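Reading time: 2 min

Gimurier Workshop Announces Laundry Robot, Advises Public to Keep Folding

FINDBERG, February. Gimurier, the shared workshop above the old Pichler bakery, is pleased to announce that its two-armed folding machine, Listis, has entered what its builders are calling the shirt phase. The sock phase has been closed without a finding.

Listis was built by members on weekday evenings over two winters. It has a table of its own and a place on the workshop calendar, where it is booked more often than the lathe. The members' stated goal is a machine that can take one shirt, fold it and put it down. They have not set a goal for a second shirt.

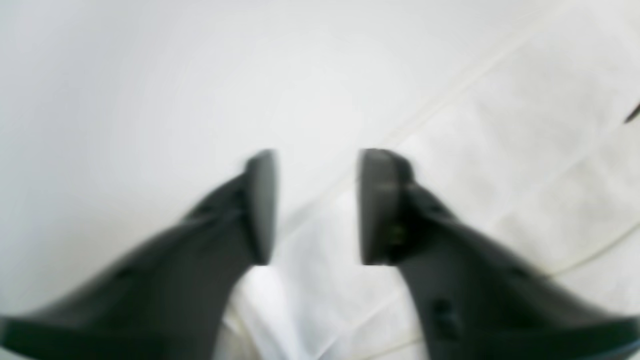 Most of this winter's work went into the hands. Earlier versions closed hard and fast, a habit picked up from a project involving walnuts, and several collars paid for it. The current fingers end in broad, flat pads that face each other squarely, which members settled on after a long argument over hooks. White laundry on a pale table remains the hardest combination for the software, and it is therefore the one the builders have chosen to practice on. Gimurier regards this as good engineering discipline. The workshop's landlord regards it as stubbornness.

The project log now stands at 2919 attempted folds, each one entered by the member on duty. Of these, 135 were marked "would wear to work." The log has no column for "would wear to a wedding," although one was proposed. 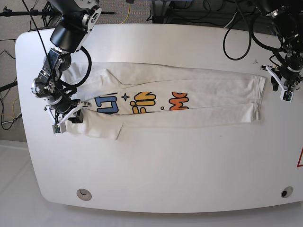 Sleeves are the current area of study. A sleeve has no fixed opinion about where it belongs, and Listis has until recently shared that view. The present method calls for a long, narrow strip with one arm holding an end in place, and long-sleeved shirts with big cartoon lettering down the front have turned out to be useful teachers, as a person standing nearby can tell how much of the word has been folded away. Getting the strip is one problem. Turning it into something that fits in a drawer is another, and will be covered in a later release.

The builders also wish to thank everyone who donated clothing after the last open evening. The supply is now ample. Please stop leaving bags on the stairs.
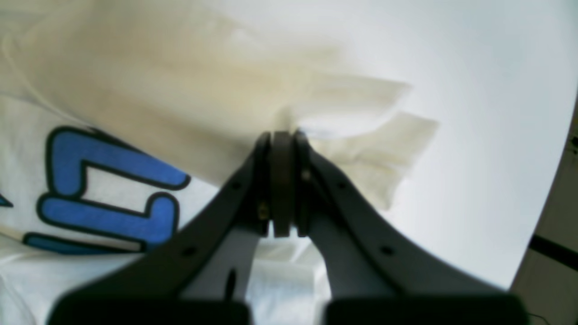
Listis pinches a beige cloth beside a white garment with a blue number.

Separating one item from the next is planned for the spring, along with a quieter set of motors and a proper shelf for the spares. Members expect the work to take five months, an estimate made by the same people who expected the sock phase to take a weekend.

Listis is not for sale. Visitors are welcome at Gimurier on open evenings from 7 p.m. and may bring one shirt each, clean, with no sentimental value. Shirts will be returned in the condition the machine considers finished. An iron is available by the door.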